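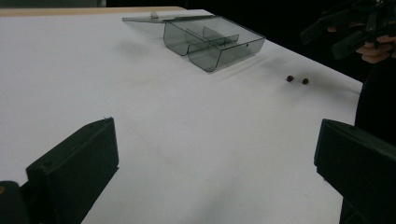

According to Obed Ankrah, you haven't seen the Skedine press until you've tried to inbound a ball against it with your own bench yelling five different things at you. Plenty of guards in the Pridness League would agree with him.

The Skedine press is a full-court zone defence in basketball, named for the town of Skedine and its senior men's club, the Skedine Millers. It is a relative of the 1-2-1-1 diamond press and shares that formation's opening shape, but it sends its second trap from the weak side, and it is that late, looping run across the floor that makes it such a thrill to watch. It is used mostly in community and high school play in the Pridness League and the neighbouring Zestgate district.

Origins

The press was put together by Urho Niskanen during his first season as coach of the Millers. The team was short, even by local standards, and had lost its only true centre to a knee injury in November. Niskanen had been running an ordinary half-court man-to-man and conceding a great many easy baskets inside. His answer was to keep the ball as far from his own basket as possible.

Early versions were chaotic. Both wings would chase the first pass, leaving the middle of the floor wide open, and Zestgate scored on four straight possessions the first time they faced it. Niskanen then moved his quickest player from the point of the diamond to the weak-side wing, a switch still called "the swap" in Skedine. The Millers won their next home game by 19 points, in a gym that holds almost 600 and was by all accounts very loud!

Formation and play

The defence lines up after a made basket or a dead ball. One player, the tallest available, pressures the inbounder with arms high. Two wings stand level with the foul line extended, a fourth player waits near centre court, and the fifth protects the basket.

The inbounder is encouraged to throw to the corner. As the receiver turns to face upcourt, the near wing and the front player close in, using the sideline and baseline as extra defenders. In a standard diamond the far wing would now drop into the middle. In the Skedine version the centre-court player takes the middle and the far wing sprints behind the trap, arriving just as the ball handler tries to reverse the play. Done well, it looks as though a sixth defender has come out of the stands.

If the second trap fails, all five players retreat to the paint before matching up. Niskanen's teams practised this retreat more than the trap itself, often for 15 minutes at the start of a session with no ball on the floor.

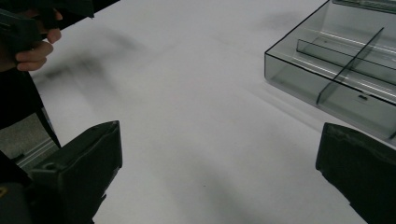
Timing is everything in the loop. A wing who leaves early gives the passer a clear look across the court, and one who leaves late ends up trailing the dribble. Coaches in Pridness commonly teach the cue as "numbers", meaning the wing goes when the numbers on the back of the receiver's jersey come into view.

Weaknesses

The press is tiring, and few teams can hold it for a full half. A calm passer placed in the middle of the floor can pick it apart, as can a long throw over the top to a forward willing to run. The Zestgate women's side had great success by inbounding to a post player at the foul line, who turned and fed cutters on either side. Foul trouble is another hazard, especially for the looping wing, who tends to arrive at full speed.

Spread and variants

By the time Niskanen stepped away from the bench, several other clubs had their own take on the idea. The Ansah variant, named for Ansah Secondary School, starts with nobody on the inbounder and puts the extra player at centre court, trading pressure on the pass for safety behind it. A slower three-quarter-court form is popular with junior teams and is a wonderful way to teach kids how to move together on defence.

In January 2023 the Millers and Ansah graduates met in an exhibition at the Pridness arena in front of 1,000 spectators, with both teams agreeing to press after every basket. The Millers won in overtime.

See also

Diamond press
Zone defence
Half-court trap
Pridness League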